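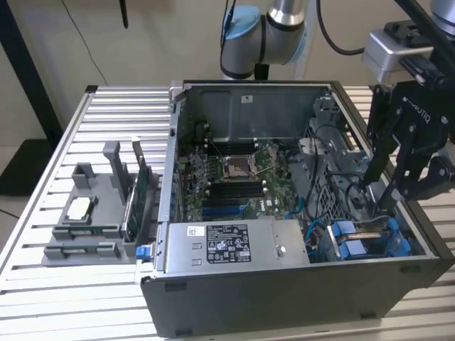
스톨리섬 연구소, 스카마우 재래종 보리 유전체 분석 결과 공개
개화 시기, 소수의 유전자만으로는 설명 안 돼

입력 2025년 5월 25일

스톨리섬(Stollitham) 식물유전연구소가 스카마우(Skamau) 고원에서 수집한 재래종 보리 2,094계통의 유전체 분석 결과를 공개했다. 연구소는 이삭이 패는 시기의 차이가 그동안 알려진 몇몇 주요 유전자만으로는 충분히 설명되지 않으며, 효과가 작은 많은 유전 변이와 재배지 환경이 함께 작용한다고 밝혔다.

이번 분석은 스톨리섬 연구소가 주관하고 밀트사이드(Miltside) 농업시험장이 재배 시험을 맡아 진행했다. 연구비는 에스피노자(Espinoza) 재단이 지원했다. 논문은 아직 동료 심사를 거치지 않은 상태로, 초고와 요약 자료가 연구소 누리집에 먼저 올라왔다.

보리의 출수기, 즉 이삭이 패는 시기는 수확량과 바로 연결되는 형질이다. 너무 이르면 늦서리를 맞기 쉽고, 너무 늦으면 여름 가뭄과 겹쳐 알이 제대로 차지 않는다. 육종에서는 오랫동안 낮의 길이에 반응하는 유전자와 겨울 추위를 인식하는 유전자를 중심으로 출수기를 조절해 왔다. 현재 널리 재배되는 품종도 대부분 이 방식으로 선발됐다.

스카마우의 재래종은 이 틀에 잘 들어맞지 않는 사례로 꼽혀 왔다. 같은 주요 유전자형을 가진 계통끼리도 출수기가 크게 벌어지고, 반대로 유전자형이 다른데 거의 같은 때 이삭이 패는 계통도 있기 때문이다. 지역 농가에서는 같은 밭에서 받은 씨앗이라도 비탈의 어느 쪽에 뿌리느냐에 따라 수확 순서가 바뀐다는 이야기가 전부터 있었다.

두 곳에서 재배해 비교

연구진은 수집한 계통 전체의 유전체를 해독한 뒤, 같은 씨앗을 스카마우 현지 시험포와 밀트사이드 농업시험장 두 곳에 나누어 심었다. 두 시험지의 해발고도 차이는 800미터다. 스카마우 쪽은 봄이 늦고 일교차가 크며, 밀트사이드 쪽은 토양이 깊고 봄철 기온이 비교적 고르다.

재배 시험은 2년에 걸쳐 이뤄졌다. 연구진은 파종일과 출수일, 줄기 길이, 이삭당 낟알 수, 잎집의 색을 기록했고, 시험포마다 토양 수분과 지온을 따로 측정했다. 첫해에는 스카마우 시험포 일부가 늦서리 피해를 입어 해당 구역의 자료를 출수기 분석에서 제외했다. 이듬해에는 같은 구역에 동일 계통을 다시 심어 결측값을 보완했다.

분석에는 두 가지 방법이 쓰였다. 하나는 변이를 하나씩 떼어 형질과의 관련성을 검정하는 전장유전체 연관분석이고, 다른 하나는 모든 변이의 효과를 한꺼번에 추정하는 유전체 예측 모형이다. 앞의 방법은 효과가 큰 변이를 찾는 데 유리하지만, 효과가 작은 변이가 여럿 겹쳐 작용하는 경우에는 놓치는 부분이 생긴다. 뒤의 방법은 개별 유전자의 역할을 가려내기 어려운 대신 형질 전체의 예측에는 강하다.

연관분석에서는 기존에 보고된 광주기 관련 유전자 영역이 다시 확인됐다. 이와 별도로 출수기와 통계적으로 관련된 변이 200개가 새로 목록에 올랐다. 대부분 효과가 작았고, 상당수는 단백질을 만드는 영역 바깥에 있었다. 연구진은 이 변이들이 다른 유전자의 발현 시점이나 발현량에 영향을 줄 것으로 보고 있으나, 실험으로 확인된 것은 아직 없다.

장소에 따라 방향 바뀌는 변이도

이번 결과에서 연구진이 가장 비중 있게 다룬 부분은 유전자와 환경의 상호작용이다. 새로 찾은 변이 가운데 일부는 스카마우에서는 이삭이 패는 시기를 앞당기고 밀트사이드에서는 늦추는 것으로 나타났다. 한 시험지의 자료만 썼다면 ‘조기 출수 변이’로 분류됐을 변이가 다른 시험지에서는 반대로 분류되는 셈이다.

두 시험지의 자료를 합쳐 평균을 내면 이런 변이는 효과가 서로 상쇄돼 통계상 거의 드러나지 않았다. 연구소는 초고에서 과거 연구가 주요 유전자에만 주목한 데에는 평균값 중심의 분석 관행도 영향을 미쳤을 수 있다고 적었다. 다만 기존 연구의 결론이 틀렸다는 뜻은 아니며, 주요 유전자의 효과는 이번 자료에서도 두 곳 모두 뚜렷했다고 덧붙였다.

변이끼리의 상호작용, 이른바 상위성도 일부 확인됐다. 특정 광주기 유전자형을 가진 계통에서만 효과를 보이고 그렇지 않은 계통에서는 아무 차이를 만들지 않는 변이들이다. 연구진은 이런 조합이 고원 북쪽 사면에서 수집한 계통에 몰려 있다고 보고했다. 북쪽 사면은 눈이 늦게 녹아 생육 기간이 짧다.

연구진은 농가가 오랜 기간 씨앗을 골라 심는 과정에서 유전자 하나가 선택됐다기보다 해당 사면에 맞는 조합이 함께 남았을 가능성을 제시했다. 그러나 현재 자료로는 농가의 선발과 자연적인 도태를 구분할 수 없고, 마을 사이의 씨앗 교환 기록도 부족해 추가 조사가 필요하다고 설명했다.

예측 모형, 다른 지역에서는 정확도 떨어져

유전체 예측 모형은 같은 시험지 안에서는 출수기를 비교적 잘 맞혔다. 스카마우 자료로 만든 모형은 스카마우의 이듬해 출수기를, 밀트사이드 자료로 만든 모형은 밀트사이드의 이듬해 출수기를 예측하는 데 쓸 만한 수준이었다. 반면 한쪽 자료로 만든 모형을 다른 쪽에 적용하면 정확도가 눈에 띄게 낮아졌다.

토양 수분과 지온 자료를 모형에 함께 넣자 정확도는 일부 회복됐다. 지온의 기여가 특히 컸고, 토양 수분은 가뭄이 있었던 해에만 도움이 됐다. 강수량 자료를 추가한 모형은 넣지 않은 모형과 차이가 없었다. 연구진은 강수량이 이미 토양 수분 값에 반영돼 있기 때문으로 해석했다.

이 결과는 육종 현장에도 영향을 줄 수 있다. 최근 종자 업계에서는 어린 식물의 유전체 정보만으로 우수 계통을 미리 골라내는 방식이 확산하고 있다. 시험 재배 기간을 줄일 수 있지만, 모형을 만든 지역과 실제 재배 지역의 조건이 다르면 선발이 빗나갈 위험이 있다. 밀트사이드 농업시험장은 고랭지용 품종을 선발할 때 고랭지에서 얻은 자료를 따로 확보하도록 내부 지침을 고칠 계획이라고 밝혔다.

한계도 있다. 시험지가 두 곳뿐이어서 고도의 영향과 토양의 영향을 따로 떼어 볼 수 없다. 두 해의 기상 조건만 반영됐다는 점도 초고의 한계 항목에 포함됐다. 수집 계통이 스카마우 고원에 집중돼 있어 다른 지역의 보리에 같은 결론을 적용할 수 있는지도 분명하지 않다. 염색체 말단의 반복 서열 구간은 해독 품질이 낮아 분석에서 빠졌다.

연관분석의 특성상 목록에 오른 변이가 출수기를 직접 바꾸는 원인인지, 원인 변이 가까이에 있어 함께 잡힌 것인지도 가려야 한다. 연구소는 효과가 상대적으로 큰 변이부터 유전자 편집과 교배 실험으로 검증할 예정이다. 편집 실험은 밀폐 온실에서만 진행하며, 야외 시험은 이번 사업 계획에 들어 있지 않다.

씨앗과 자료는 9월부터 분양

연구소는 분석에 쓰인 유전형 자료와 출수기 기록을 공개 저장소에 올렸다. 원시 서열 자료는 용량 문제로 신청자에게 별도 제공한다. 수집 지점의 정밀 좌표는 농가의 요청에 따라 공개하지 않고, 사면 방향과 고도 구간만 표기했다.

씨앗 분양은 9월에 시작한다. 연구 목적의 신청은 스톨리섬 연구소 종자보존실에서 받고, 재배를 원하는 스카마우 지역 농가는 밀트사이드 농업시험장을 통해 신청할 수 있다. 씨앗을 제공한 마을에는 신청 순서와 관계없이 원래 계통을 먼저 돌려준다. 증식량이 부족한 계통은 다음 수확 이후로 분양이 미뤄진다.

분양받은 씨앗으로 신품종을 개발해 등록하려는 기관은 수집지 마을과 이익 공유 협약을 맺어야 한다. 협약 서식은 에스피노자 재단과 연구소가 함께 마련하고 있으며, 분양 개시 전에 공개된다. 지역 농가가 자가 채종해 심는 경우에는 협약이 필요 없다.

후속 연구로는 고원 중턱에 중간 고도의 시험포를 추가하는 방안이 검토되고 있다. 시험포가 마련되면 토양을 옮겨 담은 대형 재배 상자를 함께 설치해 고도와 토양의 영향을 나누어 살필 수 있다. 예산은 아직 확정되지 않았다. 에스피노자 재단은 동료 심사가 끝난 뒤 지원 연장 여부를 결정한다고 밝혔다.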